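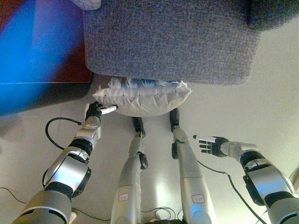 Ein Referendum ändere an den Kürzungen sowieso nichts, stand in einer der ersten Rückmeldungen auf unsere Umfrage, das Geld sei in Kutthorpe längst verplant. Mit diesem Einwand mussten wir in der Projektgruppe umgehen.

Projektbericht, Kurs Politik und Wirtschaft

Untersucht haben wir die Abstimmung über den Verkauf der kommunalen Wohnungen an die Firma Prismont. Der Stadtrat hatte dem Verkauf im Januar zugestimmt, das Bündnis Panis sammelte danach Unterschriften für ein Bürgerbegehren. Gültig waren 1.121, nötig 897.

Vorgehen

Wir haben 60 Fragebögen ausgewertet und 13 Flugblätter beider Seiten verglichen. Die Fragebögen lagen in der Siedlung Matos aus — dort stehen die meisten betroffenen Wohnungen. Repräsentativ ist das nicht.

Ergebnisse

Die Mehrheit der Befragten lehnt den Verkauf ab. Als Grund wird meistens die Miete genannt, die Schulden der Stadt kommen kaum vor. In den Flugblättern der Befürworter ist es umgekehrt. Beide Seiten reden also über verschiedene Dinge.

Offen blieb, wie lange ein Bürgerentscheid den Rat bindet. Die Satzung haben wir dazu gelesen, die Stelle ist aber unklar formuliert. Unsere Anfrage an die Verwaltung war bei Abgabe noch nicht beantwortet.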